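3.2 Marking out the table

I'll admit I spent more time on the paper and tape than on anything else in this study. We wanted a surface where people could say where a thing was without reaching for a ruler, and brown paper with blue painter's tape turned out to be the cheapest answer (Figure 1). Rungnapa Phetsri and I laid the lines by hand. I'd pull, she'd press, and then we'd both squint at it and argue. They wander a little! A few strips are torn or overlap, and we left them that way, because pulling tape off paper takes the top layer with it.

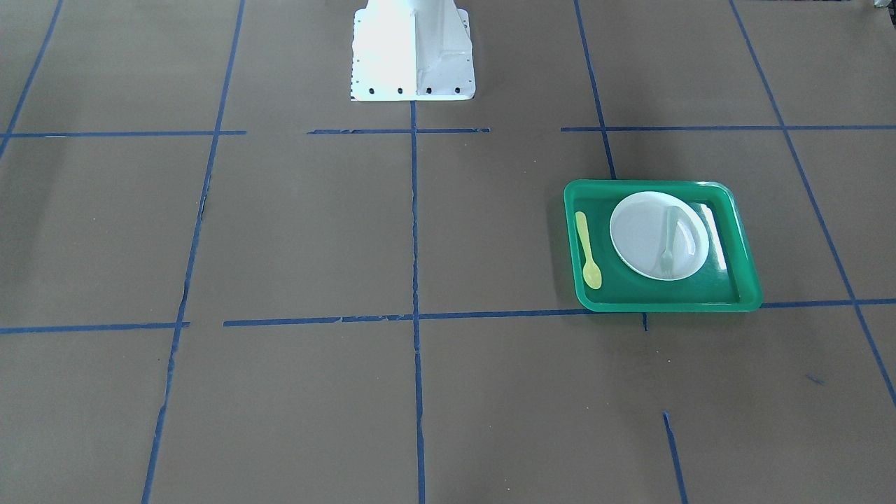

Figure 1. Brown paper work surface with its hand-laid grid of blue painter's tape.

We did try a printed mat first, back in November, but it was shiny and people kept tilting their heads to get away from the glare. Matte paper is kinder on the eyes (it still picks up a few soft light patches, which I can live with). Over 315 sessions we replaced the sheet 10 times, and each new grid came out slightly different from the last. For that reason I report every placement by cell and never by distance. Where an object sat across a line, Eliseo Gallegos and I each coded it on our own and then compared notes. We disagreed on 33 placements out of 2216, mostly near the breaks in the tape, and those are left out of the counts in Section 4.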